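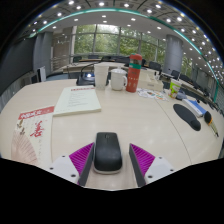 Tiempo de lectura: 2 minutos

Visita a las oficinas de Selton, 23 ago 2026

La jornada de puertas abiertas empezaba en la recepción, donde dan una tarjeta de visitante y un plano con las salas numeradas. Me tocó el grupo 8, que hacía el recorrido al revés que los demás y comenzaba por la sala de reuniones grande.

La mesa ocupa buena parte de la sala. Es de color crema, con un acabado brillante en el que se reflejan las luces del techo, y está hecha por secciones: la junta se nota como una línea curva en el tablero. Nos sentamos donde quisimos. Relu Nedelcu, que llevaba el grupo, habló un rato de la empresa y de cómo reparten el trabajo con Cavier, que ocupa la planta de abajo. El edificio tiene 2000 metros cuadrados entre las dos.

Encima de la mesa había cosas de uso diario. Un ratón negro, alargado y bastante plano. Un cuaderno grueso de tapa crema. Un termo rojo con una franja verde y letras amarillas, junto a una taza blanca y un vaso de papel alto. También el equipo de conferencias, negro, con una lucecita blanca y un micrófono de cuello flexible. Nedelcu explicó que las llamadas con Meesuk se hacen desde ahí casi todas las mañanas y que la acústica mejoró cuando cambiaron las cortinas en febrero.

Lo que más me gustó fue un folleto con una banda roja arriba y el carácter 善 en rojo, muy grande, con trazo de caligrafía. Significa «bondad» o «bueno». Lleva al lado un abanico plegable dibujado en tonos pálidos y unas ramas oscuras hechas como a pincel. Cerca de los vasos quedaban tarjetas y papeles impresos con dibujos pequeños en rojo, naranja y azul.

Después pasamos al archivo, referencia 3709 en el plano, un cuarto estrecho con armarios metálicos y poca luz. La parada fue corta. El recorrido terminó en la cafetería, con una charla sobre Daltusix, el programa interno de pedidos, que se alargó más de lo previsto.

Datos prácticos: la entrada es gratuita, hay que llevar documento de identidad y conviene apuntarse con antelación. No hay aparcamiento para visitantes. El ascensor llega a las dos plantas.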